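Barta Hardwax Topcoat on a light wood worktable: long-term review
Filed under: Finishes, Workshop

The Barta topcoat is a two-part oil and wax finish sold for tables and counters. I bought the small tin from Skilton in January, after the Zirier water-based varnish I had used before began to lift at the edges. The label gives a coverage figure that I did not reach on bare wood. The second coat went much further.

Preparation was ordinary. The old film was scraped off, then sanded through the grits to 316 on the maker's chart (their own numbering, not the usual one). Dust was removed with a vacuum and a damp cloth. Part A and part B are mixed by weight, and a kitchen scale that reads to one gram is adequate. Pot life at 22 degrees C was long enough for one full side with a white pad. Excess has to come off within the time stated. Left longer, it turns tacky and needs solvent.

Light wood, clear version, no tint:

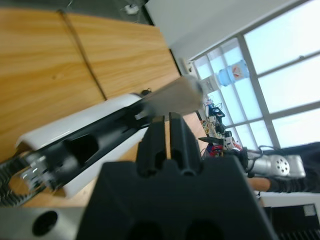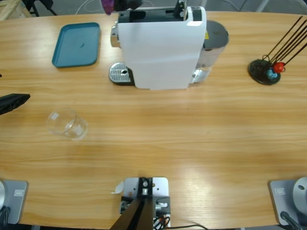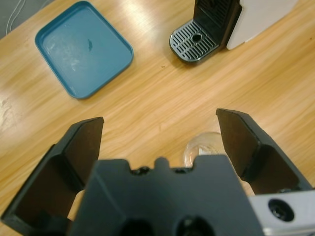
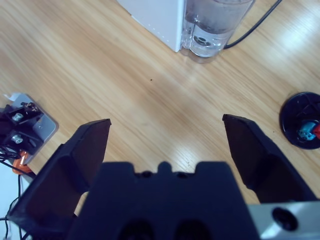

Sheen is sold as "matte" but measures closer to satin once buffed. Buyers who want a dead flat surface should look at the Kuka flat oil, which costs more and marks more easily. The clear version warms the color slightly. There is a white-tinted version that offsets this, but it shows lap marks if the pad runs dry.

Resistance tests were done on an offcut with two coats and a full week of cure. Water left overnight: no mark. Black coffee, one hour: no mark. Red wine, one hour: faint ring, removed with the maker's soap. Hot mug: slight haze that faded by the next morning. Acetone softens the finish at once, as expected. Abrasion was checked with a weighted gray pad for 3000 strokes, which dulled the surface without cutting through.

Spot repair is the main reason to choose it over varnish. Sand the area lightly, wipe on a thin coat, buff, leave it overnight. The patch blends in after a second buffing.

Drawbacks: the lid on part B seals poorly, the instructions are printed too small, and the smell lasted until Saturday on a coat applied midweek. Part number for the clear matte kit is 3739.

Rating: 4 out of 5.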